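Vastano gripper kit review: where we are

Hi all, a quick catch-up on the Vastano hand-held kit, before the money for the second half comes up for discussion. The short version is that I like it more than I expected to, and I still have a list of gripes.

We've logged 444 grasps so far, nearly all of them on fruit. I know fruit sounds like an easy pick, but it's round, it's slippery, every piece is a different size, and it bruises if you squeeze too hard (my grocery bill has the proof!). We've been running the grippers in pairs over one plate, each taking a piece, which is how the Tudholm people want to use them anyway.

The ribbed pads are the best part of the kit. The fingers close on a big round fruit from both sides and the pads slant to meet it, so I don't have to fuss much over where I line up.
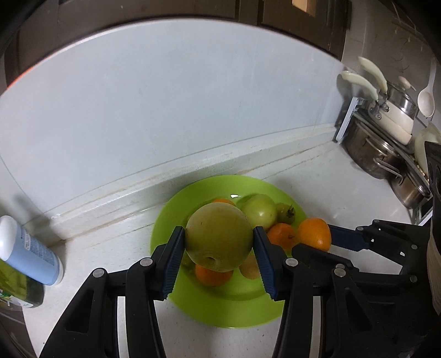 Carrasco wrote back on this point to say that pads are fine on day one with every kit they've tried, and that they'd hold off on praise until we've swapped a set and timed it. They also asked whether we could run one worn pad against one new pad on the same fruit.

Fair enough, and I've put both on the list for Monday. The spare set from Bronedgate came in last week, so there's no waiting on parts. My guess is that the swap will be slow the first time, as the manual gives it one small drawing and no words at all.

Citrus has been the nicest surprise. The dimpled skin seems to suit the ridges, and out of 80 tries with oranges and mandarins I dropped 2. Smooth fruit is fussier. I dropped 17 out of the same number there, mostly when I came in too high and caught it above the middle.
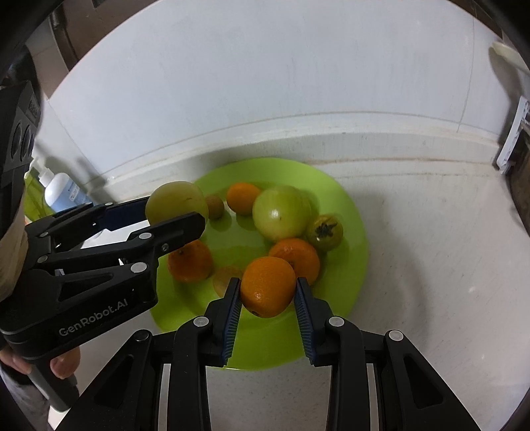

Crowding is the other thing I'd raise with Vastano. Once there are two grippers over a plate, the outer arms take up a lot of room, and I spend more time steering around the other tool than picking. A slimmer linkage would help a ton. I've asked if one is planned and haven't heard back.

Spending is on track, and I don't need anything extra this round apart from an okay to keep buying fruit. I'll send the pad swap times as soon as I have them.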